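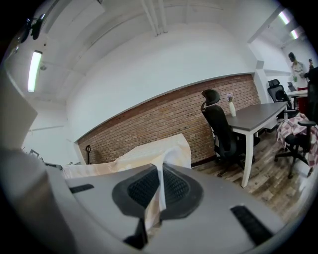 Ironing big tablecloths: worth it or not?

marari_mum
Settle something for me, please. My sister-in-law irons every tablecloth on both sides before it goes in the cupboard, then irons it AGAIN before people come round. I've got a big one to get ready for Thursday and I was going to fold it damp, leave it overnight and hope for the best. Am I a slob?

kettleon57
Not a slob. I hang mine over the bannister and pull the hems straight while it's still wet (cotton only, mind). Ironing in the middle of the week, no thanks!

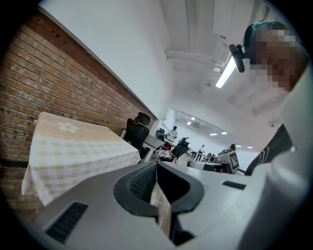
Thu La
Sorry, I disagree with both of you. Folding it damp gave me a musty smell and a grid of creases I couldn't shift for weeks. Iron it on the table itself with an old blanket underneath, printed side down, and start from the middle.

marari_mum
On the table?? Doesn't the heat mark the wood?

Thu La
Never has, but mine's a thick wool blanket. Steam off!

kettleon57
Still say bannister. Anything with a print on it I wouldn't put an iron near.

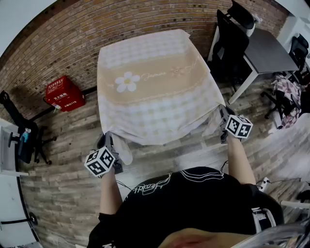 Beige and white, with the daisy and the gold "Jasmine" lettering

marari_mum
Right, blanket it is, but I'm only doing one side.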